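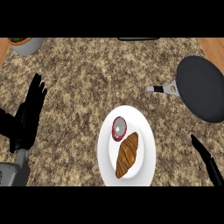 *A speckled granite countertop with a potted plant.*

Tenton and Padance have had a trade treaty for 35 years and still can't settle an invoice. In March a Kaijage tea exporter sent a bill for 300 crates across the border. The money went through 3 banks, one of which returned it with a polite note about a missing stamp. Flotamska, the clearing house, has promised a fix within 2 quarters. It didn't say which ones. The exporter now asks for cash.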